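Cedasbridge Shared Workshop
Building a pair of hand-held grippers: notes for session 4
Tutor: Benedita Arruda
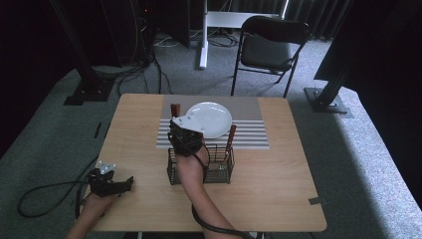 1. Before you start

Bring both grippers from session 3 with the marker plates fitted. The plate goes on top of the gripper, flat, with the dotted face up. If it rocks when you press a corner, take it off and refit it. Straps should be firm on the hand but not tight.

2. Cables

Each gripper has its own cable. Run it back along the forearm and down to the floor, with enough slack to reach the far side of the table. Most faults last term were at the plug end, so tape the plug to the handle. Use 600 mm of sleeving per cable.

3. Table layout

Plate on the placemat, wire mesh utensil holder in front of it, wooden-handled utensils standing in the holder. Keep to this layout for every run. Handles are a fair test of the jaws: they are narrow and they turn if you grip off centre.

4. The exercise

Close the right gripper on one handle, lift it clear of the mesh and lay the utensil on the plate. Return it and repeat with the left. Log each run on the Norham sheet, including drops. The spring supplied is the 48 mm one. If the jaws don't open fully, ask for the softer spring.

5. For next time

Read the Bianchini notes on jaw pads, pages 1 to 6. Cut two spare pads each.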